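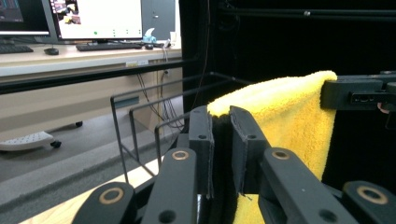 ## Re: Open day, towel station

Posted to the list 2021-06-10

Baldur Bech wrote:

> Can someone confirm what visitors get to handle at the towel station? The draft program only says "grasping, soft goods." I also need the session length for the Skikorside group.
>
> Baldur

Baldur,

Visitors use the hand-held gripper, same linkage and black fingers as in May. The task is to close on a fold of the yellow microfiber towel and take it off the bracket. One towel per turn. Rehang it before passing the tool on.

Sessions are 18 minutes. The talk takes roughly 600 seconds of that, so keep questions for the end.

Notes for whoever runs it:

- Pinch a single fold. A wide grab bunches the pile and the fingers stop short of closed.
- Check the pivots for play before the first group. Raju has the spare bushings.
- Log each attempt in the Stuner sheet, failed ones included. We are short of the 1000 we told Stoneo we would have.
- Leave the curtain where it is. The last time it was moved, the exposure settings had to be redone.

Still open: whether the second group starts before or after lunch. I need an answer before I print the door sheet.

Sânziana Preda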